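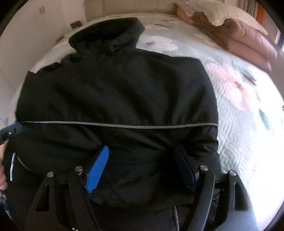 Leinonen schrieb dazu im Kursforum, Jacken gehörten in diesem Semester gar nicht ins Programm, Handtücher reichten für die Abgabe.

kantenfinder
22. Dezember 2025
Sehe ich anders. In der Aufgabenstellung steht "Textilien mit Kragen oder Ärmeln". Handtücher hatten wir im Vorkurs. Stand bei uns: 84 Demonstrationen Jacke falten, davon 31 verworfen, meist wegen Zeitversatz zwischen linkem und rechtem Greifer.

prarnar_6
Verworfen nach welchem Kriterium? Wir schneiden erst ab 6 Frames Versatz.

kantenfinder
Gleiches Kriterium. Problem war die Uhr im linken Griff, nach Firmware-Update behoben.

Eetu Leinonen
Ich bleibe dabei. Schwarzer Stoff auf gemusterter Decke ist für die Segmentierung ungünstig, die Falten haben kaum Kontrast. Mit Handtüchern hättet ihr vergleichbare Zahlen zu den anderen Gruppen.

mhk
Der Kontrast ist doch Teil der Aufgabe. Der Reflexstreifen quer über die Jacke taugt außerdem als Referenzlinie. Gruppe Hekard nimmt nur helle Hemden und hat 714 Frames ohne brauchbare Kragenkante.

prarnar_6
Referenzlinie nur, solange sie nicht umgeschlagen ist. Danach braucht ihr die Kragenecke.

kantenfinder
Kragenecke ist annotiert, Schultern auch. Lade das Skript heute Abend in den Kursordner.

Eetu Leinonen
Dann bitte mit Rohdaten, auch die verworfenen.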